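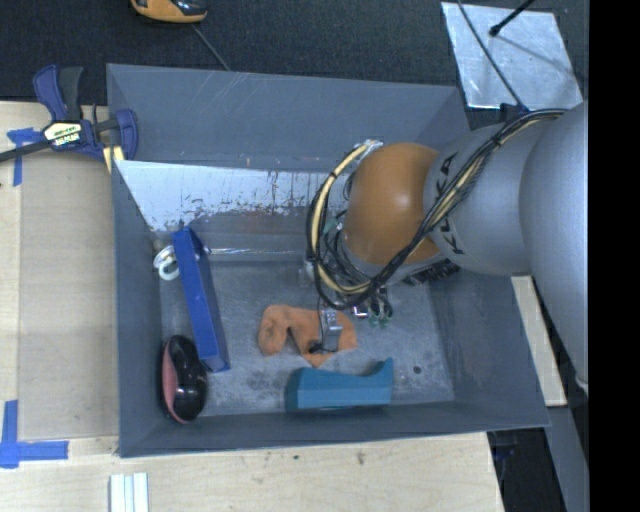 The picking arm over its bin at the Andmont open day, with an orange cloth-like item directly under the gripper.

The Bin Will See You Now

By ten on Monday the parking lot at Andmont was full, and the coffee had already run out. The company had invited 236 people to watch a robot pick things up. I have a toddler at home who does this free of charge, but he doesn't take bookings.

The star of the day lives in a back room behind a strip of yellow rope. It is a big gray arm with a lot of cable on it, and it works out of a scuffed bin held by a blue and black clamp. The rest of the setup leans on blue tape and pale wood. I liked it more for that.

"People expect a spaceship," said I-hsuan Kao, who runs the picking team. "Then they ask who did the tape." She did the tape.

The trouble, she told us, is variety. A long blue box has flat sides and good manners. Cloth has neither, and every time you drop it you get a new shape. Her team has logged 4,000 grasps since May, and 1,511 of them were on something soft. She wouldn't tell me how many went well, but she did offer me a cookie.

Zaid Chamoun, down from Brostis to see if the thing could sort returns, stood at the rope for most of an hour. His warehouse handles 375 parcels a shift, many of them pants. He asked about pants four times.

The afternoon tour left at two. I stayed for another round at the bin, and so did Chamoun — he had thought of a question about socks.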